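4.2 Setting up the Isport timing gates for show jumping

Before you begin, walk the course with the course designer and ask where the start line and the finish line will be. Do not mount the gates before the last change of the course plan.

1. Put one tripod on each side of the start line. The distance between them must not be more than 26 meters.
2. Turn the sensor heads until both green lamps stay on.
3. Set the height with the side screw. The beam must meet the chest of the horse, not the legs.
4. Repeat steps 1 to 3 at the finish line.
5. On the console, press GATE, then TEST. Walk through each line one time and check that the clock starts and stops.

Note: Channel 2 is reserved for the finish gate. If you use it for the start, the time will not be shown on the scoreboard.

Caution: Keep the cables outside the track — a horse can catch a loose cable even at a slow canter. 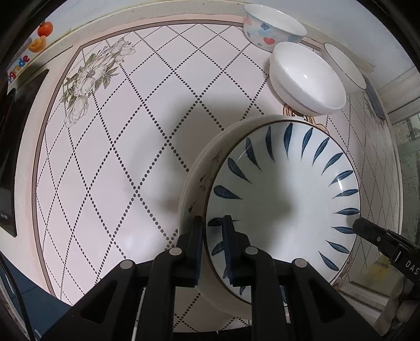 Can I change the battery between two riders?
Wait until the console shows READY, then change one head at a time. The memory keeps the last 300 rounds.

6. Save the settings under the name of the class and lock the console.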